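**Two arms, one black cloth, a bed: why does my fold come out crooked?**

Posted by Serena Dal Bello, 7/14/25

I've been at this since February. The goal is modest: grab a dark cloth by two corners, lift it over the bed, fold it, put it down. The bedroom is the test bench, and my standards for bedroom decor have adjusted.
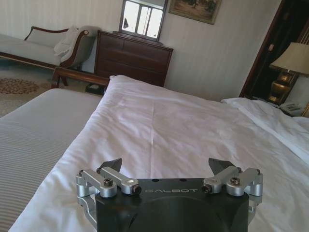 Approach height is 39 mm above the bedding, then a slow descent until the fingertips feel something. On a table I get 9 good folds out of 10. On the duvet I get modern art.

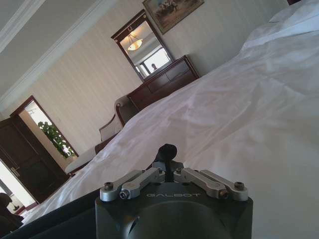 I've recalibrated both wrists twice and slowed everything down. The lift is fine. The trouble starts when the lower edge touches down and the bedding grabs it.

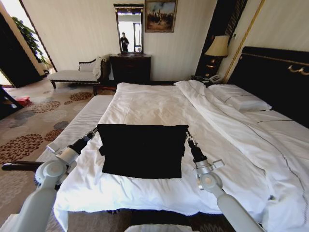

Bundus asks whether the cloth is ironed. Mine curled at the corners until I pressed it. Also, have you tried a table?

**Stalline**

Ignore the table remark. Your bed is soft, so the height you measured isn't the height you get. Take a fresh depth reading before every placement and drag the cloth 100 mm toward you as it lands. 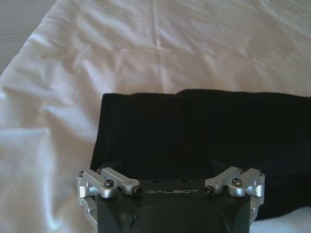 Then let go one hand at a time, with a pause between. Releasing both together shifted my stack every single time, and I blamed the camera for weeks.

**Sorrentino**

Same problem here, following.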